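Print this article | E-mail this article | 2 comments

4. What the containers and the tabletop have to do with it

I'll admit I came to the Trurari site wanting to write about shelves. I had a whole section on shelves half drafted (Yaneth Muñoz, who read it, was kind). But once we started going through the tidying notes from the three sites, what people kept writing about was tubs, and after tubs, tabletops, and that's how this section ended up in the paper.

The notes are short. Anyone who put something away at Trurari, Siqueira or Karavia wrote down what it was, where it went and whether they'd had to ask someone first. We got 1192 usable notes in all, and 548 of them mention a container by its color or by a word on its front. I'd expected people to go by size! Size hardly comes up at all. People write "the stripy one" or they copy out one word, and off they go to the next thing.

A big cylinder with a loud printed wrap is a good case. In Figure 3a the label is bands of red, orange, yellow and pale pink with soft fruit-like shapes worked into it, and the smaller tub behind it has a teal-green lid rim and "Mixed" across the front in blue. Mixed what? I really can't tell you from the word. And yet a word like that does fine as a name for a tub, at least in the notes, where short names get picked up by other people and stick. The bigger container has nothing so handy, so you're left describing its colors, and no two people list stripes in the same order. Yaneth coded "red and orange," "orangey" and "sunset one" as the same kind of answer, and I agreed with her after some back and forth.

The other thing I'd point to is how much room there is past the containers. It's a large open space with silver ductwork across the ceiling and a polished floor that throws the overhead lights back at you. In a room like that a bright label does a lot of work from far off. At Siqueira, which is basically a galley kitchen, color words show up less and "second from the left" shows up more, and I think the room explains most of it.

Figure 3a. Containers at the near left, open floor and ceiling ducts beyond.
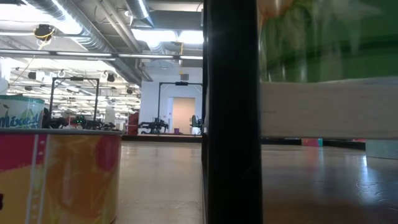
4.1 Clear glass on pale wood

Glass was the headache. We'd asked people to note anything they nearly missed while clearing a surface, and clear cups led that list at all three sites, ahead of lids and teaspoons. I believe it, having walked past my own water glass twice in one morning while typing this up.

Our first guess was that the surface mattered, so we sorted the near-miss notes by tabletop. The tops at Siqueira are dark laminate and the one at Karavia is painted. The Trurari top is butcher block, long pale strips that look like maple, with faint grain, small dark knots and a few darker streaks running along them. It's a lovely thing to work at, and I kept resting my hands on it during interviews. A small clear cup against wood like that gives you a rim and a pale bluish-white tint to go on (Figure 3b), and the streaks are busy enough to compete with a thin rim.

Figure 3b. Small clear glass cup over the butcher-block top, Trurari.
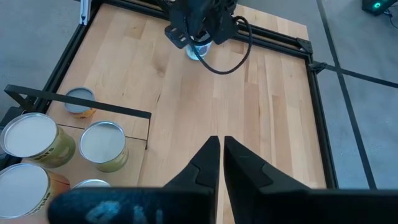
So does pale wood hide glass? A bit, I think, though I wouldn't put money on it yet. The Trurari notes have more near misses with cups than Karavia's, but Trurari also just uses more cups, and we didn't log how many were out at any one time (we should have, and the March round will). What I'm happier saying is that people who wrote down a cup nearly always wrote down where it was: "by the corner," "near the dark knot," that sort of thing. With tubs they gave the tub a name and left the place out entirely.

For coding we used the Windier sheet, with one column added for surface. We capped free-text answers at 1000 characters, and only two people ran up against it, both of them on the subject of lids. I've kept those for section 5, where lids get their own table.

Last updated 6/16/25
Print | E-mail | Share (2)
Contact the authors | Copyright the authors | Back to top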